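Blending bench, notebook, March

Carrying on from the last entry. The Latik base is down to the bottom of the second bin, so this round was set up mostly to decide whether we move to Orkia leaf for the lemon white or hold out for the next Latik lot. Abdul-Rahman Appiah cupped with me. Room was quiet, kettle calibrated first thing, scale checked against the brass weights.

Water: filtered, same cartridge as last time. Brought to the boil once, then let down to 175 F for the white leaf. The first kettle overshot on the way back up and I threw it out.

Leaf: 2 g per 100 ml in the porcelain cupping sets, lids on, four minutes. Second infusion five minutes. I did not do a third. The Orkia had little left by then last time and I don't expect that to change.

Lot 371 (Latik, end of bin). Dry leaf pale, plenty of down, a bit more broken than at the start of the bin, as you would expect from the bottom. Liquor light straw. Melon and hay on the nose, soft in the mouth, slightly thin at the back. With lemon peel at 4 percent it lifts well. At 6 percent the peel takes over and you may as well be drinking peel.

Lot 505 (Orkia). Bigger leaf, greener, fewer buds. Liquor a shade darker. More body than 371 but there is a cut-grass note I don't like, and the lemon makes it stand out more. Abdul-Rahman liked it better than I did. He thought the grass would settle if the leaf rested in with the peel for a week before packing. Possible. We had that with the bergamot green and it did calm down, though that was a different leaf and the peel was drier.

Tried 505 at 170 F as well. Less grass, less everything.
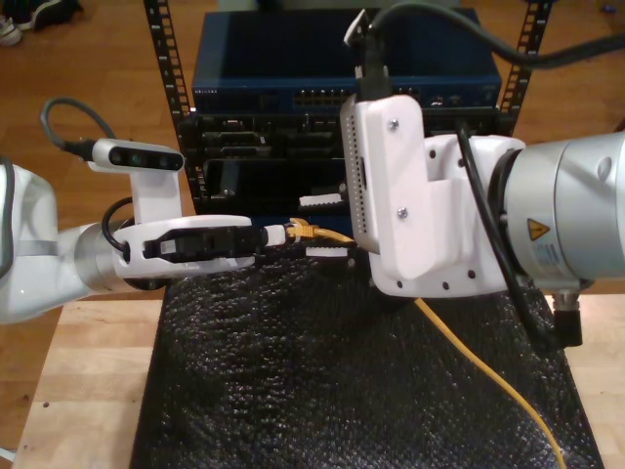 Gripper with the yellow Ethernet plug, rack above the mat.

Peel. Two lots on the shelf, both from Sarpong. The older bag has gone brown at the edges and smells of marmalade more than fresh lemon. Fine for the black tea blend, no good here. The newer bag is bright and still a little tacky when pressed between the fingers. I put a handful in the low oven at 120 F for forty minutes and it came out right, snaps cleanly, no cooked smell. Please do not run it hotter to save time. The batch done at 150 F is in the jar marked X and anyone can smell the difference.

Cut size matters more than I had written down before. Sieved the dried peel into coarse and fine. Coarse peel sinks through the fluffy leaf and ends up at the bottom of the pouch, so the first cup from a pouch is nearly plain and the last one is sour. Fine peel clings to the down on 371 fairly well and less well on 505, where the leaf is smoother. Shook sealed pouches of each by hand for a minute and tipped them out on trays. 371 with fine peel was the only one I would call even.

Lemongrass: tried 1 percent in place of some of the peel. Holds the lemon into the second infusion, but there is a soapy edge by the time the cup is lukewarm. Abdul-Rahman did not get the soap at all. Left it out for now. Might come back to it at half that.

Lemon oil: not used. The sample bottle is still in the cold cupboard if wanted.

Storage check. Pouches from the Driltent trial opened after their rest. Of the 100 we put up, 99 had held their seal and one had a crease across the zip. The tea in the creased one had gone flat, with a papery smell. The others were fine, with perhaps some loss on the top note compared with the tin. I would still rather keep the white in tins for our own use, but the pouches are good enough to sell in. Watch for leaf caught in the zip when filling. The down gets everywhere.

Where this leaves the blend:

371 at 96 percent, fine dried peel at 4 percent, until the bin is finished. Then a small rest trial with 505, same peel, one week in a closed tin, cupped blind beside whatever is left of 371. Keep back 200 g of 371 for this and label it so it does not get packed.

Still to do
Sieve the rest of the newer peel
Ask Latik for a pre-shipment sample of the next lot
New gasket for the big tin, the old one smells of jasmine
Rewrite the card on the bench, it still says 6 percent peel

Cups washed in plain hot water, no soap. Finished 4:40.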